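3.2 Cell rules for two-arm tool handling

The rules set out in this section were drawn up over the first 14 weeks of work at the Stirkton site and were then used without change for all 1,464 episodes reported in Section 5. They are written for small tabletop cells in which two arms share one surface and handle hand tools, drawers and similar household or workshop items. We do not claim that they replace a proper risk assessment. They sit underneath it, and deal with matters that a risk assessment for a larger cell usually leaves to the operator.

Three groups of rules concern us here: the state of the table before an episode begins, the routing of cables, and the handling of pointed or hinged tools. A fourth group, on the logging of stops, is treated in Section 3.4.

Before an episode, the operator clears the shared area between the arms. By shared area we mean any part of the table that both grippers can reach at working height. Storage items stand at the back or to one side, and no item may be placed where an opened drawer would enter the path of an arm returning to rest. In the early Hosoda trials this last point was not written down, and operators placed boxes by eye with the drawers shut. The rule now requires placement to be checked with every drawer at full travel.

Cables outside the links must have enough slack for the full turn of the wrist, but the slack is to be kept above or along the arm and away from the fingers. Both arms in a cell follow the same routing. Matching routes make a fault easier to spot during the walk-round, as a cable which has slipped on one side will look different from its partner. Where a loop has to rest on the table, it stays close to the arm base and outside the shared area.

Figure 3 gives the layout used for the drawer and pliers task, with the storage box at the back left, its clear drawer open, and the blue-handled pliers held in the right gripper. The purple cables run over both wrists and back down the arms.

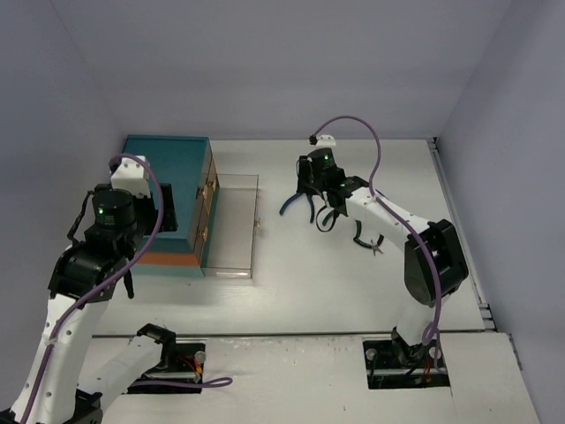
3.3 Handling of hinged and pointed tools

Pliers, snips and scissors cause more trouble than rigid tools of the same size because their outline changes when the handles spread. We therefore treat a hinged tool as occupying its fully open width at all times, whatever its state when gripped. The planner is given this larger outline, and so is the person who sets the stop distances.

The following apply to every episode with such a tool.

(a) A tool is carried at the lowest height that clears the storage items. It is not carried over the other arm.

(b) While one arm holds a tool, the other keeps a clearance of at least 200 mm from it, except during a planned handover.

(c) The operator does not reach into the cell to free a tool until both arms have been stopped. A lit indicator on the wrist is not to be read as proof that an arm is safe to approach.

(d) A tool that slips in the grip is set down and picked up again. Correcting the grip in the air is not allowed.

Rule (d) was disputed. Onishi argued that it lengthened episodes for little gain, and the Prurnis group had been working without it. We kept it after a comparison over 540 episodes, in which dropped tools were less common under the rule - the figures are in Table 4 - although the difference was small for rigid tools. Laboratories that handle only rigid tools may reasonably leave it out.

Rule (b) proved harder to apply than expected in the Fusovari cell, where the bases stand closer together. The clearance was kept there, and the handover point was moved towards the front of the table.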